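From the Sewing Room - April

Well, the cooler evenings have arrived and so has the annual avalanche of fabric. I don't know what happens to people over summer, but every autumn the back door of the Trikham Street hall fills up with bags of curtain lining, half-finished quilts and somebody's late aunt's entire collection of dressmaking patterns. We love it, please don't stop! But it does mean that Rozália Hrubý and I spent most of last Saturday on our knees sorting, and I promised her I'd use my bit of the newsletter to pass on what we learned about keeping a stash at home, so that yours doesn't end up looking like ours.

The first thing is to wash before you store. I know it's a bore, and I know the colours look so crisp straight off the bolt, but cottons shrink and old linens carry all sorts of smells, and it's much nicer to pull out a piece at nine o'clock at night and be able to cut straight into it.
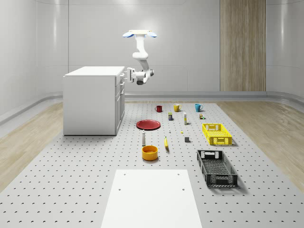
Fabric likes to lie flat or be rolled, and it likes the dark. Sunlight will put a pale stripe down a fold quicker than you'd believe (I lost a lovely piece of navy wool that way and I'm still a bit sore over it). Open shelves look gorgeous in magazines, but a plain white cabinet with a column of drawers and a door will do your colours a far better turn, and the flat top gives you somewhere to put your cup of tea while you think. Refold everything a couple of times a year along different lines, so the creases don't set.

Benedikt Moser tells me I've neglected the knitters, and he's quite right. Wool needs to be clean before it goes away, and it needs looking at. Take it out, give it a shake, hold it up to the window. He keeps cedar blocks in with his and sands them lightly when the scent fades, and in all the years I've known him I've never seen a hole in one of his jumpers. I've never seen him finish the grey one either, but that's another matter.
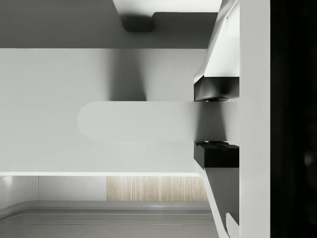
A good firm grip, top and bottom.

Now, patterns. Adhiambo Mwakalinga has very kindly gone through the whole pattern library and it now runs to 121 envelopes, every one checked for missing pieces. If you've borrowed one and it's come home without its collar facing, do have a look behind the ironing board - that's where mine was. Borrowing is still free for members, up to 2 at a time, and if you trace onto baking paper instead of cutting the tissue you'll have our undying gratitude.

Zlata Pavliuk is running her zip class again by popular demand, 12 places, bring your own machine and a zip you're frightened of. She did an invisible one for me last year in the time it took the kettle to boil, and I've worn that skirt to death since. Put your name on the sheet by the urn.

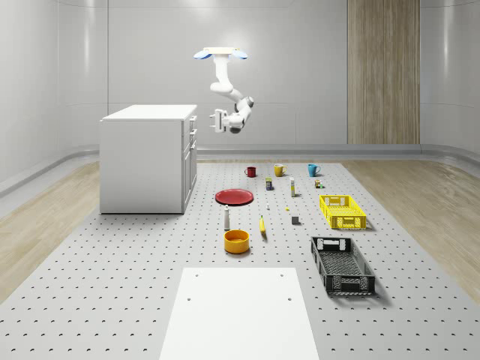
Can I drop off fabric when the hall is closed?
Please hang on to it until a sewing morning, as bags left on the step get rained on and we end up having to throw good cloth away.

Offcuts bigger than a tea towel are always welcome, and so are buttons, as long as they're in a jar with a lid that closes. See you at the cutting table.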